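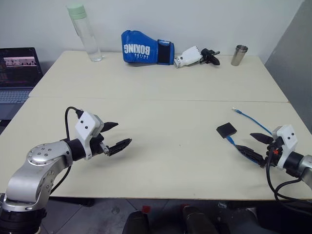 Die Kabine von Vandska riecht nach Massageöl und nach nassem Gras. Es ist kurz nach sieben Uhr am Abend, die erste Einheit der Vorbereitung ist vorbei, und der Kapitän des Vereins sitzt noch in seinen Trainingssocken auf der Bank. Er möchte über das Halbfinale sprechen, das ist ihm wichtig, und er möchte es zuerst tun.

"Wir haben gegen Buller verloren, weil wir nach der Pause zu tief gestanden sind", sagt er. "Man kann über den Freistoß diskutieren, und in der Kabine haben wir das auch gemacht, sehr laut sogar. Aber ein Freistoß entscheidet nicht 30 Minuten, in denen man den Ball immer nur wegschlägt."

Das Spiel im Juni endete mit zwei Punkten Unterschied. Für einen Verein, der vor der Saison von vielen als Absteiger gesehen wurde, ist das ein Ergebnis, mit dem man leben könnte. Der Kapitän sieht es anders. Gaelic Football spielt er seit 13 Jahren, die Hälfte davon als Mittelfeldspieler, und in dieser Zeit stand er noch nie in einem Finale der Seniors. "Man sagt mir immer, ich soll stolz sein. Das bin ich auch. Aber im Bus nach Hause hat niemand gesungen."

Wie kam Vandska überhaupt so weit? Der Anfang der Meisterschaft war schlecht. Gegen Pindcombe, den Titelverteidiger, gab es eine deutliche Niederlage, und danach fehlten auch noch zwei Stammspieler mit Verletzungen am Oberschenkel. Der Trainer stellte die Abwehr um und holte einen Läufer aus der Reserve, der vorher hauptsächlich Hurling gespielt hatte. "Er hat den Ball am Anfang behandelt, als ob er heiß wäre", erzählt der Kapitän und lacht. "Aber er läuft, bis das Licht ausgeht. Im Rückspiel gegen Pindcombe hat er drei Angriffe alleine gestoppt."

Dieses Rückspiel nennt er den besten Tag der Saison. Vandska lag zur Pause hinten, kam mit einem Tor und vier Punkten zurück und brachte den Vorsprung über die Nachspielzeit. Auf der kleinen Tribüne standen 1000 Zuschauer, für einen regnerischen Vormittag eine gute Zahl. "Meine Mutter hat am Telefon gefragt, warum ich so heiser bin. Ich habe ihr gesagt, dass ich erkältet bin, damit sie nicht denkt, dass ich mit dem Schiedsrichter gestritten habe."

Hat er gestritten? "Ein wenig."

Über das Training spricht er genauer, als man es von einem Spieler erwartet. Im Winter wurde sieben Wochen lang fast nur in der Halle gearbeitet, mit kurzen Pässen aus der Hand und vielen Richtungswechseln. Manche in der Mannschaft haben darüber geschimpft. Für die neue Saison soll wieder mehr auf dem Platz gespielt werden, auch bei schlechtem Wetter, denn in der Halle lernt man nach seiner Meinung keinen hohen Ball bei Wind. "Der Torwart von Buller hat seine Abstöße immer auf die gleiche Seite geschlagen. Wir haben es gewusst und haben sie trotzdem nicht gefangen."

Der erste Gegner wird Garrido sein, der Aufsteiger. Man kennt sich aus der Liga der Sechziger-Jahrgänge der Väter, wie der Kapitän es ausdrückt, und die Spiele zwischen den beiden Vereinen waren selten freundlich. Garrido hat einen schnellen Angriff und spielt auf einem schmalen Platz, auf dem es an der Seitenlinie eng wird. "Dort muss man den Ball früh abgeben. Wer dort dribbelt, liegt in der Werbung."

Ob er nach dieser Saison aufhört, will er noch nicht sagen. Das Knie ist am Morgen steif, die Arbeit beginnt früh. Dann nimmt er seine Tasche und schaut noch einmal auf den Platz, wo zwei junge Spieler Freistöße üben. "Zu weit rechts", ruft er hinaus. Der nächste geht auch zu weit rechts.

Abgelegt unter: Gaelic Football, Seniors, Gespräche

Kommentare (3)

linksfuss_77: Gutes Gespräch. Der Freistoß war trotzdem keiner!

Tribüne Süd: Als Anhänger von Buller muss ich sagen, Vandska war der schwerste Gegner im ganzen Jahr. Respekt.

alter_hurler: Der Läufer aus der Reserve soll bitte wieder zum Hurling kommen, wir brauchen ihn auch.

Diese Seite verwendet Cookies. Wenn Sie weiterlesen, stimmen Sie der Verwendung zu. Mehr erfahren | Einverstanden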